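Filed under: Candle Work & Simple Spells

mossandtallow
I've been doing a little house blessing every November since we moved to Rosia, and this year I'd like to try oil on the candle first (my aunt always did hers dry, bless her). Do you dress from the ends to the middle, or the other way round? I've read both and now I'm all muddled!

oldhavberg
Middle outward for sending away, ends inward for drawing in. A blessing draws in, so go inward, and take your time over it. I use 2 drops of rosemary oil and that's plenty for a small candle.
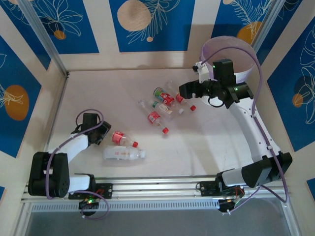
The words matter more to me anyway. I say mine slowly, twice through, and then I sit with the flame a good while.

pennyroyal80
I have to disagree with you there, friend! I've dressed candles base to wick for years, whatever the purpose, and my house feels just as looked after. Pick one way and stick with it, I say.

oldhavberg
Well, we'll never agree on that one, but I do like the sitting quietly part best myself.

mossandtallow
Thank you both, inward it is, and I'll try the rosemary tonight.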